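3.2 Materials and assembly task

The furniture used in the study was chosen from the kind of light plastic pieces that people buy for balconies, utility rooms and student flats. We wanted items that arrive flat, that go together without a hammer or a drill, and that a person with no practice could finish in one sitting. Three pieces met these conditions: a low side table, a step stool and a two-tier shelf. All were bought from the retailer Grunitz and came in their ordinary cartons with the printed instructions inside. We removed the instructions for half the participants, as set out in Section 3.4.

The side table received the most attention in the pilot, and most of this section is about it. It has a one-piece top, moulded in white plastic, and four separate legs. The underside of the top is ribbed for stiffness and has a round socket at each corner. Each leg is a plain cylinder with a threaded end, and is turned by hand until the shoulder of the leg meets the rim of the socket. No glue, pins or tools are involved. The four legs are the same, so any leg will go into any corner, a fact which 92 of our participants worked out before picking up the second leg.

Participants were recruited in February through notices at two community centres and a college library. A total of 117 people took part. Each worked alone at a waist-high bench, with the parts laid out beside them in the same order every time: top first, ribbed side down, then the legs in a row. Sessions ran in the morning and early afternoon, when the daylight in the room was most even. Participants could stand or sit and could turn the top over whenever they liked. They were told to stop when they felt the table was ready to be stood on its legs.

We divided the fitting of a leg into four stages, adapting the scheme used in our earlier work on bottle caps and jar lids. In the first, the leg is brought to the socket. In the second, the threaded end rests on the rim or just inside it, and the person adjusts the angle of the leg. In the third, the thread catches and the leg is turned. In the fourth, the leg is tightened and let go. The stages are easy to name but the change from the second to the third is hard to mark by eye, and two of the coders, Joana Pacheco and Siyabonga Masilela, disagreed about it more often than about anything else. We settled on a rule: the third stage begins at the first turn that is followed by another turn in the same direction without the leg being lifted. Where a person turned, lifted and turned again, the whole passage was coded as stage two.

3.3 Sources of difficulty

The main trouble in fitting the legs was crossed threads. A leg held a little off the upright can seem to catch, turn for a short distance and then bind. Plastic threads are forgiving in one respect, as they can usually be backed out and started again without harm, but they give less feedback than metal ones. Several participants said afterwards that they could not tell a bound leg from a tight one. Of the 223 restarts we coded on the side table, most came on the first leg a person attempted, and few on the fourth.

A second trouble was the colour of the parts. With white legs going into white sockets, the joint shows up mainly as a thin dark line, and the ridges of the thread are told apart from the grooves only by the light falling on them (Figure 4). Participants who bent down to look across the joint found the line easily. Those who looked straight down along the leg did not, and tended to go by feel. Natalia Ibarra has suggested that a coloured ring on the rim would help here, and we return to this in Section 5.

The ribs on the underside also played a part, though a smaller one. Some people used them as a handhold, pressing the fingers of one hand into the pockets beside the corner while the other hand turned the leg. This kept the top from sliding on the bench. Others held the outer rim, and a few leaned a forearm across the whole piece. Bracing by the ribs went with fewer restarts, but the people who did it were also slower over the first stage, and we would not want to make much of the difference.

The stool and the shelf raised other problems. The stool's legs push in and click, so that the question for the person is whether the click has been heard – not easy in a room with a fan running. The shelf has tubes that fit into one another and must be kept in line over a longer distance. In all, 2782 separate actions were coded across the three pieces, and the coding sheet is given in the appendix. Kourosh Kermani checked the sheet against a sample of sessions he had not coded himself, and the wording of two entries was changed as a result.

Figure 4. Threaded cylinder at a corner socket of the ribbed white part. A thin dark seam and a small gap are visible between the thread and the rim.
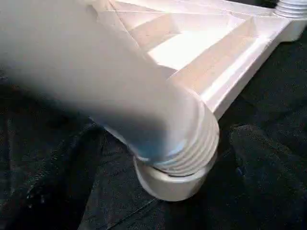
3.4 Instructions and grouping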